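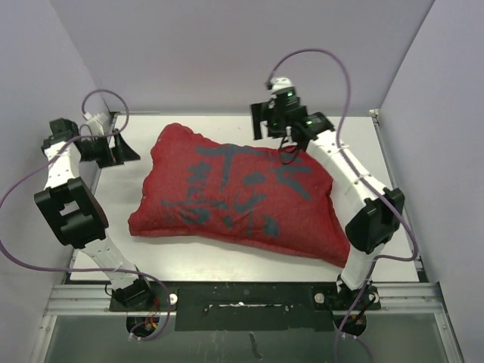 Posted by Beatriz Mota, Thursday

Our study leader says Onesimus in Philemon must be the same man as the later bishop of Ephesus. I keep hearing this as settled fact. Is there any proof, or just a shared name?

Radymyr Kravets
Mostly the name. Ignatius mentions a bishop Onesimus, but he never says the man had been a slave. It was a common slave name – it means "useful". The dates could work if he was young when Paul wrote. "Could work" isn't proof, and I'd ask your leader for a source.

Solomiia Shevchuk
My pastor says yes and he has taught it for 15 years. Good enough for me. Read Colossians 4 too.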